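Chapter 6
Finishing and Storing Outdoor Wood Furniture

Wood left outside takes in water through the end grain first. A chair leg standing on wet stone can soften at the foot while the seat is still sound. The chapter covers sealing, oiling and winter storage, using three benches from the Dalby workshop as test pieces.

Sand with the grain before any finish goes on. Coarse paper takes off the gray surface, and 400 grit is fine enough for armrests. Wipe off the dust and let the wood dry under cover.
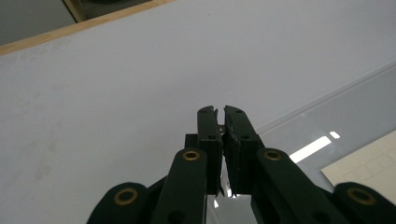
Kyriakidis disagrees about the armrests, arguing that wood sanded so fine takes up too little oil and should be left at a coarser grit. Both methods are compared in Section 6.2.

Oil wears off and has to be renewed. Varnish lasts longer but peels once water gets behind it. The Grurgate benches, built in 1866, have only ever been oiled.

Key terms: end grain, grit, penetrating oil, film finish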